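Folding Laundry Anywhere but the Laundry Room
Posted 2023-05-24 in Clothes and Closets 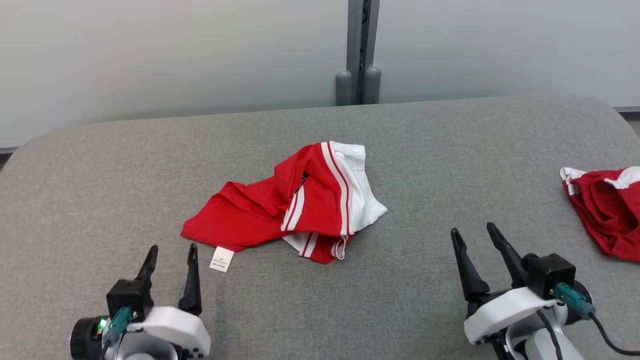
Use the softest big surface you have

For years I folded everything on top of the dryer, and for years I picked socks out from behind the dryer with a coat hanger. Now I do it in the living room, on whatever upholstered thing happens to be free, and I will never go back. A wide padded seat or ottoman is lovely for this. Fabric with a fine weave has just enough grip that a slippery pair of gym shorts stays where you put it, and you can smooth a seam flat with the side of your hand without the whole thing skating off onto the floor.

Do give the surface a quick once-over with a lint roller first, especially if you have a dog (we have two, and they both shed like it's a competition). Gray hides a lot, and then you find all of it on your clean black pants.

A word about red

Red cotton and I have a long history. I once turned 6 good pillowcases the color of strawberry milk, and I kept them for ages out of pure stubbornness. So, please, wash new red things on their own a couple of times before you trust them with anything pale. Cold water, and take them out as soon as the cycle ends. If you want to check whether a piece is still letting go of its color, dampen a white washcloth, press it on an inside seam and hold it there while you count to twenty. Pink on the cloth means it gets another wash by itself.

Be extra careful with sporty pieces that have white panels or white trim next to the red. They can bleed onto themselves! I never leave those sitting damp in a heap, not even for the length of a phone call. Make sure they are dry all the way through before you set them down on upholstery, too. A damp waistband can leave its mark on a seat cushion, and that is a much bigger job than a pillowcase.

Find the label before you do anything else

The little white care label is the handiest thing on the whole garment. Obviously it tells you how to wash it, but I also use it to get my bearings when something comes out of the basket in a knot. On most of our shorts the label is sewn into the back of the waistband or down in a side seam, so once I have hold of it I know which end is up. If the label and the rough seams are showing, turn the piece right side out before you start folding. If the print has worn away, I write "cold" on the back with a laundry pen and call it good.

How I fold shorts

Pick them up by the waistband and give them one good snap. Lay them down with the front facing up and pull the legs straight. If there are stripes down the sides, line those up with each other when you bring one leg over the other, and the rest of the fabric more or less follows along. You'll have a little triangle sticking out where the crotch seam is — tuck that in so you have a straight edge. Then fold the legs up to the waistband, and once more if your drawer is shallow.

I stand mine on end in the drawer, 8 pairs to a row, and the children can see every one of them without digging. They dig anyway, but not as deep.

If you are folding for two or more people, start a pile for each person at the far edge of the seat and keep the space in front of you clear. I used to make my piles right where I was working and ended up folding half the clothes again after leaning on them.

Putting the seat back in order

When the last pile is gone, run your hand along the edges and down into any gaps. I have found baby socks, a collar stay and one very flat peppermint. Brush the fabric all in one direction, plump whatever needs plumping, and go sit down for a while before somebody brings you another basket.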